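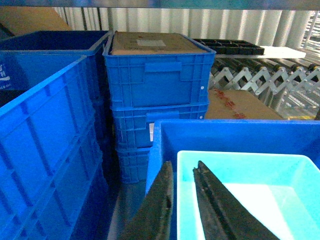
4.2 What we set aside money for, and what we forgot

When I wrote the first equipment plan for the Olleck cell in June, almost all of my attention went to the arms. I had quotes from Michalski and from Vekix side by side, and I must have compared payload and reach figures for days. The plastic got one line at the bottom of the sheet: "crates and trays, as needed." I'd like to talk about that line, as it caused us more grief than the two quotes put together.

Our task is plain enough. Trays have to be picked up, carried and put down near blue stacking crates, and the same cell has to cope with both kinds of container. A crate has ribs, a thick rim and a handle slot, so there's plenty to grab. A tray gives you smooth walls and a rim – and you want it held from both sides. That meant planning for two arms from day one, and my first draft had just one.
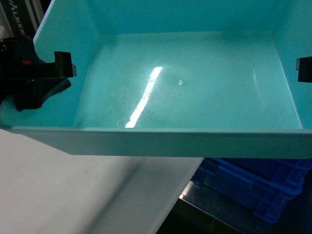
Figure 7. Two-sided hold on a tray, with a blue crate below.

Look at the glare on the tray floor, too. I had put nothing in the plan for lighting, on the theory that the room already had lights (it did, and they were the problem). A pale, shiny floor with a long white streak across it is a hard place to spot a small part. We now carry a separate line for diffusers, and I'd tell anyone pricing a similar cell to do the same before they upgrade a single camera.

On to the numbers. The revised plan, frozen on 2020-07-29, covers 20 crates and 97 trays. Trays are cheap and they scratch, so we went heavy on spares. Fingertips for the grippers are listed as a consumable, with a reserve of around 687 dollars. Ullow, our second site, copied the list as it stood and only changed the tray count – I take that as a decent sign, though their floor space is tighter and they may yet drop the conveyor.

Service contracts are a different story, and I get to those in Section 4.3.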